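Chapter 6
Storage in the Home

6.1 Why storage is treated as a separate subject

Household storage is usually discussed as a matter of furniture. In this book it is treated as a matter of movement. An object in a home is picked up, used, set down and picked up again, and the place where it is set down is often some distance from the place where it belongs. The gap between the two is called the return distance. Most of the methods in this chapter are attempts to shorten it.

The term was introduced by Eero Kemppainen in his work on rental apartments in the Koivisto district. Kemppainen divided household goods into fixed goods, which stay where they are used, and drifting goods, which do not. Keys, small bottles, pouches, chargers and papers are drifting goods. They tend to gather on the nearest soft or flat surface, and seating is the most common of these.

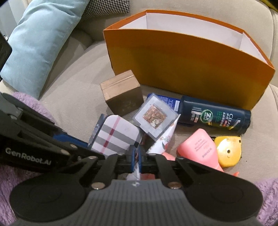 6.2 The Koivisto survey

The survey covered 52 apartments and ran from February until the end of summer. Residents kept a written log of every item they had to look for. The final logs were collected on 10 September 2022. Two measures were taken from them: the search rate, or number of searches per week, and the resting place, or the surface on which the item was found.

Of the items that were found, 91 percent were in the same room in which they had last been used. This result has been widely repeated, but it needs care. It does not show that people remember where they leave things. Many of the apartments had only one main room, and an item left there could hardly be found anywhere else. Eetu Mäkelä raised this point in his review of the survey and proposed that resting places be recorded by surface and not by room. His method is the one used in the exercises at the end of this chapter.

6.3 Open and closed containers

A container is closed if a lid, door or drawer must be moved before an item can be put in. It is open if no such step is needed. Closed containers protect their contents and look neater. Open containers have a shorter return distance, even when both stand in the same spot, as the act of opening is counted as part of the distance.

The depth of an open container also matters. In a shallow box the contents lie in a single layer and can be seen at once. In a deep box the items on top hide those beneath, and the search rate rises.

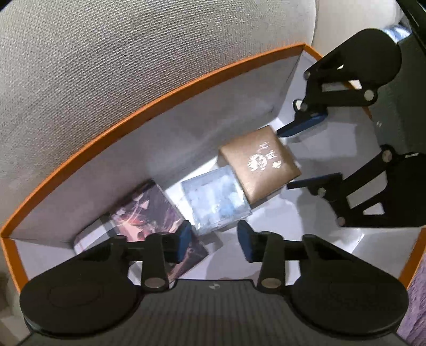
Mäkelä gives a working limit of 8 inches for the depth of an open box holding drifting goods. Past that limit he advises dividers or a second box. Wall height and floor area should be considered together - a low box with a very wide floor takes up space that the household will soon want back.

Color and lining have a smaller effect. A pale interior makes dark items easier to pick out, and the reverse is true of a dark one. Patterned linings should be avoided for small goods.

6.4 Terms used in this chapter

Return distance: the effort needed to put an item back, including any opening of lids or doors.

Search rate: the number of searches per week in one household.

Resting place: the surface on which an item is found.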